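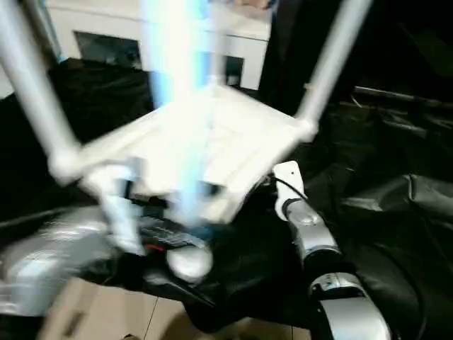 Umine arm build – where we're at
2023-01-14

Quick one this month, I'm typing this between jobs. The two-arm build is up and moving on both sides. Left and right both answer to the same controller now, which took most of the fall to get right. Thanks to everybody who kept showing up on cold evenings.

What got done since the last newsletter:

New wiring run up the right side. Old one was too short and kept tugging at the connector whenever the elbow went past level. Longer cable now, more slack. Still needs clips.

Stool seats. That's our test piece for the winter – plastic, light, cheap, doesn't matter if it gets dropped. It gets dropped. The goal is to pick one up by the seat, turn it over, set it down on its legs. Picking up is okay. Turning is okay if you go slow. Setting down is where it goes wrong, one leg touches first and the whole thing walks sideways. Best run so far was 5 in a row, then a fault on the left wrist and we called it a night.

Speed is capped at 80 percent of what the software allows. Please leave it there. If you want to try faster, ask on the list first and have a second person on the stop button.

Black sheeting stays up for now. Glare off the walls was throwing the camera off and the sheeting helped a lot more than the settings did. Watch your feet where it reaches the floor, and please dont cut pieces off it for other projects, there's a whole roll on the shelf by the saw.

Money. We've spent 900 of the 2000 set aside for the build. Most of that was joints and the two power supplies. Next big item is a spare set of fingers, Gökçe has them on back order and can't give us a date. Triston will cut us brackets from our own drawing if we can get the file to them in the right format – anybody good with this, speak up. The first drawing had the holes on the wrong side, my fault.

Still to do:
Clips for the right cable
Left wrist fault, shows up warm, never cold
Softer pads, the current ones are slick on shiny plastic
Lables on both power supplies
Write down the startup order and tape it to the bench

Build nights are the same as before. Doors at the Codthorpe shop open at seven. Safety glasses are in the drawer, put them back in the drawer. We'd like to have the full flip working by the August open house, so plenty of time, but it goes fast.

More next month if the fingers turn up.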